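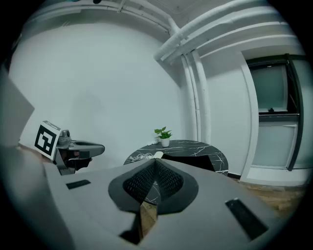
Skilano Table Set

Data card, revised 28 May 2020

Summary

Skilano is a small collection of recordings about clearing and laying a round table. The table is black marble with white veining and a glossy top. Each recording covers one pass over the table: things are set down, moved, or taken away, and the pass ends when the top matches the layout named in the task line. The set holds 231 recordings and is kept in the Siltater archive together with its task list.

Contents

recordings/ - one folder per pass
tasks.txt - the task line for every pass
layouts/ - target layouts, drawn as plain circles on a round outline
objects.txt - names used for the things on the table
splits/ - train and held-out lists

Objects

The names in objects.txt are short and fixed. Task lines use them exactly as written.

table - the round black marble table
plant - small potted plant, green leaves, white pot
round_white - white round item
small_white - any small white object not listed by its own name

The plant is the reference object. Positions in the layouts are given relative to it: near, far, left, right. When a layout moves the plant, the task line says so first, and the remaining positions are read from its new place.

small_white is a group name. Earlier versions gave each of these objects its own name, and annotators at Pearce and Mutomora did not agree on them often enough for the names to be useful. The old names are kept in a comment block at the end of objects.txt.

Room 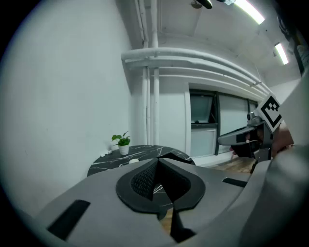 Task types

1. Clear. Everything except the plant leaves the top.
2. Lay. Objects go from the rim to the positions in the layout.
3. Swap. Two objects trade places. The plant may be one of them.
4. Shift. The plant moves along the rim and nothing else is touched.

There are 6 layouts for Lay and 2 for Swap. Clear and Shift do not use a layout file.

Annotation

Each pass has a start mark, an end mark and a result. The result is one of done, partial or void. A pass is partial if an object rests on the correct side of the plant but outside its circle. A pass is void if an object falls or the plant tips over. Void passes stay in the archive but are left out of both splits.

Contact marks were added in December by a second annotator. They give the first and last moment an object is held. Contact marks on small_white are less reliable than the others - treat them as approximate.

Splits

The held-out list has 20 passes, drawn from all four task types. No pass appears in both lists. Users who make their own split should keep passes with the same session number together, as the starting positions within a session are similar.

Known issues

- Reflections on the glossy top can be mistaken for the white veining, and the veining for the edge of a white object. Color thresholds alone do not separate them.
- Left and right in tasks.txt follow the side the person faced at the start of the pass. They are not updated if the person walks to the other side of the table.
- Leaf positions on the plant vary between sessions. Use the pot for alignment.
- Some Shift passes end with the pot over the rim circle line. These are marked done.

Changes

Object names merged under small_white. Void passes removed from splits. Layout outlines redrawn at one scale.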